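Home Guides Cell Care Wrist and Gripper Downloads Contact

Setting up and looking after the two-arm sweeping cell

At Grunora we have kept this cell in the Perkascombe room since August. I wrote this page for the colleague who must prepare it without me. The work is simple, but the order is important. If you clamp the tools before you check the cables, you will do everything twice.

1. Cables first

Keep the power off. On each arm, follow the black cable with your fingers from the gripper down along the arm. It must make one wide, free loop near the wrist. A loop that is too short will pull at the connector when the wrist turns. A loop that is too long can catch on the handle of the dustpan. Move the wrist by hand to both ends of its travel and look at the loop each time.

Then check the floor. All cables which lie on the tiles must stay outside the area where the arms reach. We do not tape them, because the tape leaves glue on the tiles and the bristles pick it up.

2. Clamp the tools

The broom goes in the left gripper and the dustpan in the right. Open the fingers fully, put the handle between the pads, and close at low force. The handle should sit in the middle of the pads. Now raise the force one step and try to turn the handle with your hand. If it turns, clean the pads with a dry cloth and clamp again. Do not solve this with more force; the thin handles bend easily.

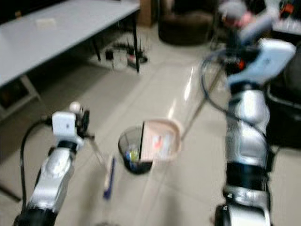 Tridon Cell Notes, p. 329

3. Place the bin

Put the mesh wastebasket on the floor in front of the robot, between the two arms. Both arms must reach it without touching each other. Run the slow reach program once with your hand near the stop button. If one elbow comes close to the other, move the bin and not the robot, and run the program again.

4. Test with paper

For litter we use crumpled paper and empty wrappers. Please do not use anything heavier for the first test. Lay the dustpan flat with its open lip toward the broom. The lip must touch the tile along its full width, otherwise the paper goes under it. Bring the broom head down until the bristles bend only a little.

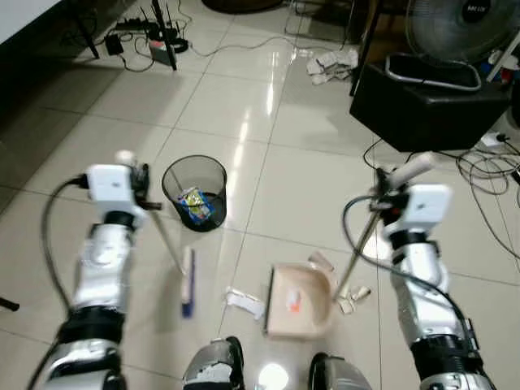 If the broom pushes the paper to the side, the angle of the head is wrong. Loosen the clamp, turn the handle a small amount, and repeat. I usually need 2 corrections before I am satisfied. Write the final wrist angle in the Dumlao log, also when it is the same as last time.

5. Regular care

After every 30 runs, wipe the finger pads and look for cuts in the rubber. Check the broom head also, as the bristles take a permanent bend on one side.

After 3,000 grip cycles, change the pads on both grippers together. One new pair and one old pair will hold differently, and then the force values in the program are not right anymore. Spare pads are in the drawer marked Tridon. When you take the last pair, tell me the same day, the delivery is slow.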